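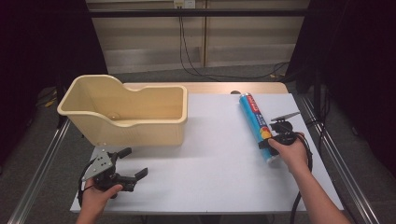 Skosska sorting room opens its doors again in April

If your snack cupboard looks anything like the ones most of us grew up with, with tubes and packets leaning on each other and the good things lost somewhere at the back, you may like to know that the household tidying mornings at the Skosska sorting room are starting up again this April, and that there is plenty of space at the tables for newcomers.

The mornings are run by Drahomíra Bartoš, who started them in her own kitchen on Relska Street with 8 neighbors and a pot of coffee. Last season 219 people came through the door, and between them they took home 424 tubs and bins, which is a lot of tidy shelves for a town our size!

The idea is as simple as can be. You bring a bag of whatever has been rolling around your cupboards, you pick out an open-topped tub, and you spend a happy hour working out what goes in it and what really ought to live somewhere else. Drahomíra is fond of tubs with a dip in one wall - she says you can reach in without lifting the whole thing down - and she likes tall, round packages to go in on their sides, labels up, so that the children can find them without emptying the shelf.

Each morning begins at 9:30 and takes 12 people, with tea and something sweet afterward for anyone who cares to stay and chat. Places are free, tubs can be bought at cost, and names are being taken now at the front desk of the Lai reading room, just across from the Skostness bus stop.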